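**November 2021 - gripper project, bathroom tasks**

Second session on the fixtures floor. Naveen Tiwari ran the checklist, I kept the log. Target for the term is 575 usable demos; total after today is 264, of which 15 need relabeling (wrong task name, my error).

- Finger pads: two torn in September, replaced. No slip on the faucet knobs so far.
- Tracking drops when both grippers point at the ceiling. Suspect the light fixtures - not confirmed.
- Episode 136 has a time offset between left and right. Excluded until Hemant Rajput checks the sync script.

Agreed to keep the marker toward the other operator at the start of each take.
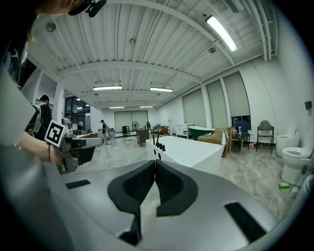

*Both grippers up, white tub and black taps beyond the finger pads.*

To do: rerun calibration, rename the Alleck folder, ask Hemant for the offset value.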